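3.2 Bedside storage and the single drawer

The second group of furniture in our survey is bedside storage. We treat it apart from wardrobes and chests because it is used differently. People reach for it from bed, often in the dark, and what it holds tends to stay small: medicine, chargers, reading glasses, paper. In the household diaries the nightstand was named more often than any other piece as the place where an item was "put for now" and then left.

Most rented rooms in the study came with a nightstand of one kind, a small square top with one drawer under it. Tenants used the two surfaces for different things. The top took whatever was needed the same night. The drawer took what was left over, and it was opened far less often than tenants expected when we first interviewed them.

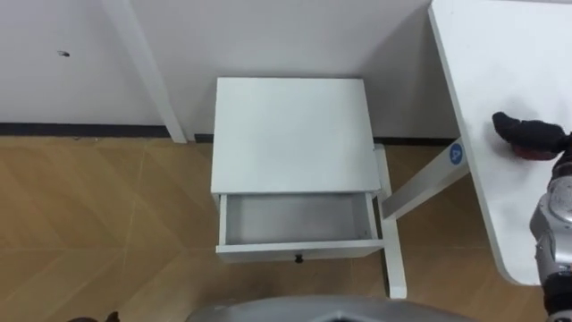 Figure 4. Nightstand with its drawer open and empty.

We recorded each nightstand before move-in and again after two months. Ruggiero's coding sheet was used both times. It has one line for the top, one for the drawer and one for the floor next to the legs, where bags and shoes often ended up. Items inside another container, such as a pouch or a pill box, were entered as a single item. The full list of entries came to around 2,000 after duplicates were removed.

Drawer depth mattered less than we had assumed. Tenants with shallow drawers did not report more trouble than those with deep ones, and several said they liked being able to see everything at once. The complaints were mostly about reach - a drawer that had to be pulled out past the edge of the mattress, or a knob set too low to find without sitting up. Where another table stood close by, tenants often moved the overflow there and stopped using the drawer except for documents.

The Holub rooms differed from the rest in one respect. Tenants there had been given a printed sheet on tidying at the start of the lease, and their drawers held fewer loose items at the second visit. We do not read much into this. The group was small, and two of the tenants told Pierina Ruggiero that they had cleared the drawer on Monday morning, knowing she would be coming. Section 3.3 takes up the same question for wardrobes, where visits were not announced.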